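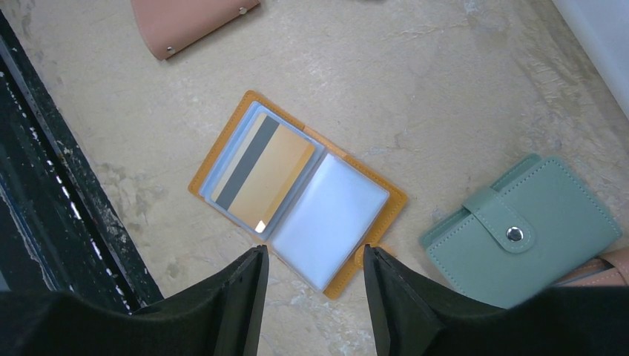
Why does my digital copy of Prastuvard play without the bonus features?

The bonus features are stored as a separate item on Gedwood, and on some accounts that item was not added when the disc code was redeemed. Signing out on every device and redeeming the code again on the website fixes most cases. If it doesn't, a support agent has to add the extras by hand.

Filed under: Digital Copies > Missing Extras

14 Nov 2025, posted by Leonie Gisler

Original report from the customer, Tharun Poduval:

I bought the Tonthorpe disc of Prastuvard and redeemed the code from the slip inside the case. The film turned up in my library straight away and plays fine. The back of the case lists a director's commentary, deleted scenes and the Deák interview. None of them show on the television app or on my phone. When I open the Extras tab I get "Nothing to show here". If I press the link in the confirmation email I get error 1902.

Steps tried by the customer before contacting us:
- restarted the television
- removed the app and installed it again
- checked the code was for the UK release

First reply (Leonie Gisler)

Error 1902 means the link points to a title the account doesn't own. I asked Tharun to send the last part of the code and a screenshot of his library page. The account shows the film as owned, with no extras attached. I asked him to sign out everywhere and enter the code again on the website. The site told him the code had already been used, and the extras did not appear.

Passed to the catalogue team.

Catalogue notes (Violeta Yáñez)

The Tonthorpe code should unlock two items, the film and the extras. For this batch of codes the second item was still set to the earlier release date in our catalogue, so anyone who redeemed early only got the first. I have corrected the date. New redemptions now bring in both. Old ones do not update by themselves.
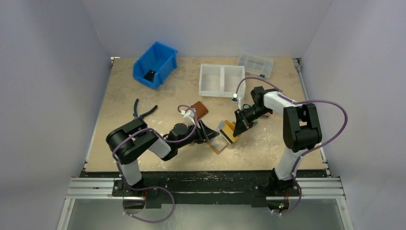
Redeemed codes are matched to the catalogue once, at the moment the customer presses Confirm. The studio's record comes in from one side and the account record from the other, and both have to be there at the same time for the extras to attach. In Tharun's case only the account record was in place when he pressed Confirm, and the system doesn't go back to try again. The match has to be run by hand from the admin page, using "Reattach linked items".

Reattach run on the account. It can take up to 36 hours to reach television apps.

Customer reply (Tharun Poduval)

The commentary and deleted scenes are there now, on the phone first and the television the next morning. The Deák interview plays, but the subtitles are missing.

Closing note (Jarlath Geraghty)

Subtitles for the interview were not supplied to us. I have asked Tonthorpe for the file and opened a separate ticket for it. This one is closed.

Last updated: March, by Jarlath Geraghty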